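Mawar Teoh
2022-02-25

Arm build, month four. Short thread for the people at the workshop who keep asking where I've got to.

1/ The arm is called Bornis. It lives on the end bench in the shared workshop at Pumitau, on a white table I got from a school clearance. It has cost me more evenings than money so far.

2/ I started in November with a kit base and two joints that worked. The shoulder came with too much play in it. I shimmed it with strips of drinks can and it has held since.

3/ The gripper is a linkage type, black plates with screws at the joints. I drilled the first set of plates by hand and the holes wandered. Darmawan Ginting let me use his pillar drill for the second set, and those closed square first time.

4/ Cables are the part I like least. They run down the inside and bunch up behind the fingers. I've tied them back twice and they work loose whenever the wrist turns all the way over. A proper cable guide is next on the list.

5/ The camera sits at the wrist and looks along the fingers. Mounting it there means it moves with the gripper, so I only had to work out the offset once. I did it with a printed grid and a steel rule. Took an afternoon.

6/ Software is a small program of my own called Ziris. It drives the motors and saves a picture with every grab. There are 2,000 pictures on the drive now and I've sorted very few of them.

7/ For things to pick up I use mugs. They're cheap, they have a handle and a rim to aim at, and the charity shop has a shelf of them. Glazed ones are hard going. The shine confuses the edge finding, and the fingers slide on the glaze.

8/ Last full run was 69 grabs with the mugs standing up. 38 were good. Most of the misses were the fingers closing too early and pushing the mug away. I've added a short pause before closing and will run the same set again.

9/ Mugs on their side are a separate job. The arm has to choose between the rim and the handle, and at the moment it goes for the rim nearly every time. I'd like it to try the handle when there's room to get a finger through.

10/ Someone asked about finger pads. I've ordered a sheet of thin rubber from Enache and will cut it to fit the plates. If it peels I'll try heat shrink.
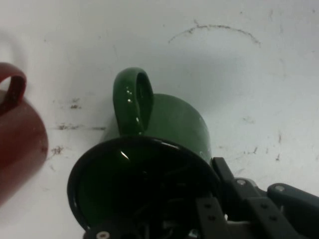
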